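Speaker notes: Buying Secondhand Wood Furniture Without Regrets
Skilis community hall, evening talk, 4 March 2025

Say hi, wait for the chairs to stop scraping. Water is on the left side of the lectern this time!

Opening bit: I bought my first old dresser at the Prukden flea market for way too much money and it smelled like a wet dog for a year. Pause for the laugh (if there is one). Tonight is everything I wish I'd known that morning.
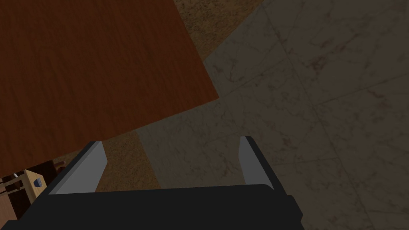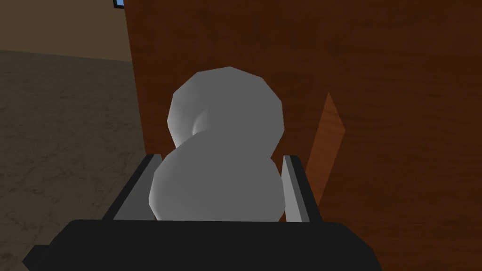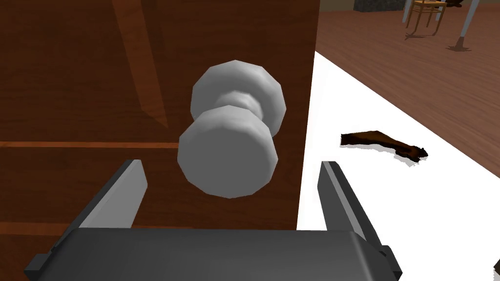
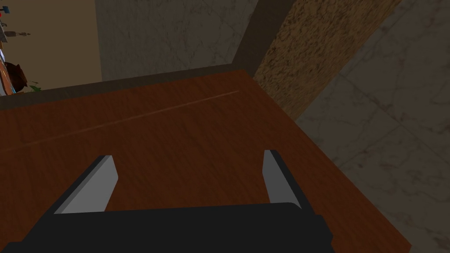

Question I always get: should I strip the old finish before I do anything else?

Leave it alone for the first month. Clean it with a damp cloth and a tiny bit of dish soap, dry it right away, then live with it. Plenty of finishes that look dead in a dim garage look great in your own living room, and once you've stripped one you can't put it back.

OK, on to prices. The Grisier table story goes in this spot. I saw it at the Grisier estate sale last July, tag said 579 dollars, and I stood there for an hour pretending to look at lamps. Went back at closing and got it for 400. People are tired at closing. They don't want to load the truck again. Be nice, have cash, bring a blanket and a friend with a strong back.

Don't rush the next part, I always rush it.

How to check a piece, in the order I do it. Pull every drawer all the way out and smell inside (yes, really, stick your whole head in). Flip the drawer over and look at the corners. Dovetails are a good sign, but I've passed on pretty dovetails when the bottom panel was split. Push on the top corner of the case and see if the whole thing sways. A little sway can be glued. A lot of sway means you're buying a project, so pay project money.

Little round holes with fresh powder under them: walk away. I don't care how cute it is. I brought home 2 chairs like that once and ended up treating the entire porch.

Ask the room who has a wobbly table at home. Hands go up, they always do. Tell them to check the screws under the top before they blame the legs.

Hardware. Keep the old knobs and pulls even if you hate them! Put them in a jar with a label. I swapped out 6 brass pulls on the Phromma sideboard, tossed the old ones, and spent the whole next winter hunting for a match.

Getting it home: measure your stairs, measure the turn at the top of the stairs, and take the legs off if they come off.

If time is short, skip the wax section and go straight to the handout. Handouts are in the blue folder, extra pens in my coat.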